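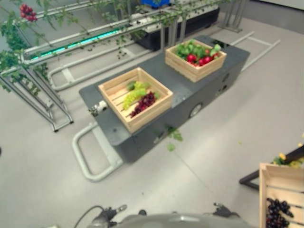 Re: Slatted crates for display produce, fit and leaf loss
Date: 2020-08-14
List: props-and-fixtures

On the crate question, I have now had the Hukelano crates in use with artificial produce long enough to give some numbers.

> We are replacing the cardboard trays under our display fruit and have
> been looking at the open slatted crates from Hukelano. Two concerns
> before we order. First, the gaps in the bottom: does small stuff fall
> through or get caught? Second, does anyone seal the wood? Ours would
> be carried around on a cart most days, two crates at a time, and I do
> not want splinters or rubbed spots on the top of the cart. Also open
> to other makers if the Hukelano ones are a bad idea.

Gaps first. Grapes on the bunch are fine, both the green and the dark red. The bunch spans several slats and the single grapes are held by their stems. Loose grapes are another matter. They lodge between the bottom slats and have to be pushed out from underneath with a dowel. If you have loose ones, glue them back or leave them out.

Leaves are the real loss. The stems on the Nurnano grape leaves are a push fit into the vine and they let go when the bunch is lifted by its top end. They then work through the side slats or go over the edge. I check the floor at both ends of any trip. A dot of hot glue at each stem has cut this down a lot, but it makes the bunch stiffer and it no longer lies flat along the bottom. I would glue the leaves near the outside of the bunch and leave the rest.

For the red round items with foliage, put the foliage in first and push it to one side, then set the red ones in front and partly on top of it. The leaves stop them from rolling. Done the other way around, they collect in the low corner as soon as the cart goes over a threshold.

Sealing: I left mine bare. I tried one coat of water-based matte varnish on a spare and the slats came out rougher than before, so it needed sanding between coats, and the inside faces of the slats are slow to reach. For dry use with plastic fruit I do not think it is worth the time. What I would do is break all the top edges with 180 grit before first use, and check the underside for staples standing proud. I found 2 on one crate. Those will mark a painted surface long before the wood does.

Weight, on a kitchen scale: one crate empty is 700 g, the other is 713 g. Same model, same order. Treat the difference as normal for unfinished wood.

Sliding: on a smooth cart top the crates creep at every turn. Small squares of shelf liner under the corners fixed it. Leave a hand's width between the crates, otherwise you cannot get your fingers down the side to lift one out.

Other makers: the Kováčik crate has closer slats and would hold loose items better, but the fruit is harder to see from the side. The Zerkis one I have only handled in the store. The corner posts felt thin.

I ordered 15 and would order the same again. The next batch is planned for November, and if the staples are any better I will post a follow-up under this subject line.

One question back to the list: has anyone found a grape leaf with a wired stem that can be bought separately from the bunch?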